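Chapter 4
Drinking Vessels: Racking, Stacking and Storage

The storage of cups, mugs and glasses takes up more shelf space per item than any other class of tableware. A plate is flat and a bowl nests, but a mug has a handle, a fixed wall and an open mouth, and the shelf must allow for all three.
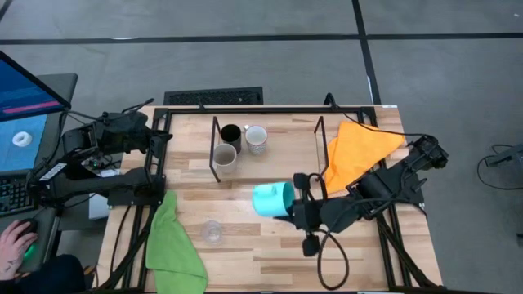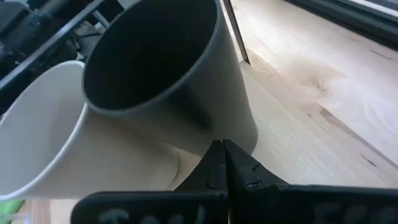
Mugs and a wire rack on a table; two white cups. Photographs: Woo-jin Kong / Stullby

4.1 Scope of the chapter

This chapter deals with vessels from which one person drinks. Jugs, flasks and serving pots are covered in Chapter 5. The term "mug" is used for a straight or slightly curved vessel with a handle, intended for use without a saucer. The term "cup" is used more loosely and includes disposable types. "Glass" refers to any clear vessel without a handle, whatever it is made of.

The first photograph shows three mugs standing in a black wire rack with their openings upward, and a clear drinking glass on the table in front. A turquoise mug is on its side. The second shows two plain white cups, one lying down and the other tipped against it. These positions will be referred to in the text as upright, lying and leaning. A fourth position, inverted, is dealt with in Section 4.4.

4.2 Space taken by a vessel

The footprint of a vessel is the area of shelf it covers when standing. For a mug, the handle must be included. Where the handles of neighbouring mugs all point the same way, the row is easy to reach but long. Turning alternate handles towards the back shortens the row, at the cost of some care when lifting a mug out.

A lying vessel has a larger footprint than an upright one if its height exceeds its width. It may also roll. A mug lying down is normally stopped by its handle after part of a turn; a tapered cup without a handle tends to roll in a curve about its narrow end. Lying storage is therefore unsuitable for open shelves without a front lip.

Worked case. A shelf is 893 mm long. Each mug, with its handle, needs 12 cm. Dividing gives seven mugs, with 53 mm left over. If the handles are turned so that each mug needs 10 cm, the shelf takes eight, with 93 mm left over.

4.3 Racks

A wire rack holds vessels apart and lets air pass beneath them. Three dimensions matter: the clear width between the end uprights, the depth from front to back, and the spacing of the wires. The spacing must be less than the base of the smallest vessel to be stored, or the vessel will tilt.

The Plisix and Yimer patterns used in the exercises differ mainly in depth. The Yimer rack takes two rows of mugs, the Plisix one. Both should be loaded from the back, and the tallest vessels placed there first. Mixed sets, in which the mugs vary in height and width, should be measured singly.

4.4 Inverted storage

Inverting a vessel keeps dust out but places the rim in contact with the shelf. A glazed rim may chip if set down hard on metal. A vessel should be fully dry before it is inverted on a solid surface, as moisture held inside cannot escape. For kitchens of the Canix type, with closed cupboards, upright storage is preferred.

4.5 Stacking

Only tapered vessels nest. A sleeve of 20 disposable cups is little taller than a few cups standing singly, the added height per cup being the depth of the exposed rim. Handled mugs may be stacked in pairs where the foot of the upper mug fits within the rim of the lower. Higher stacks are dealt with in Section 4.6, together with the test for stability.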